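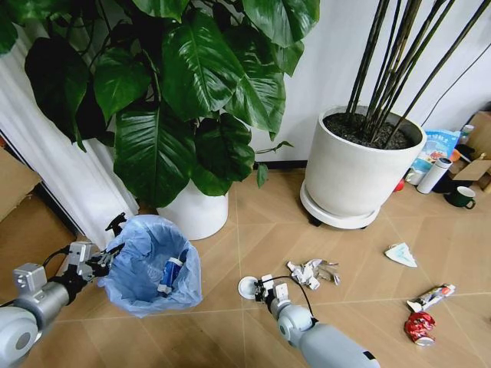
Blue liner, parquet floor.

Feed > Posts > Thread

December 3, 2025, by Lu

Suscombe switches to pay-by-the-bag trash in July. Bags will be sold in rolls of 10.

I put a month of our trash on a scale. Some 30 pounds, and a lot of it was paper.

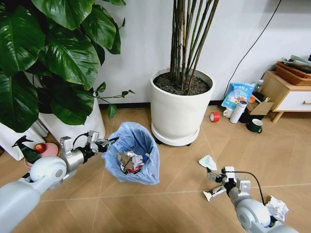 The new rules say clean paper goes out free with recycling. Tissue doesn't count. A small bin like this one, with brown paper and white tissue in the same blue bag, would need sorting first.

Comments are open at the town office until Friday. I sent mine in this morning.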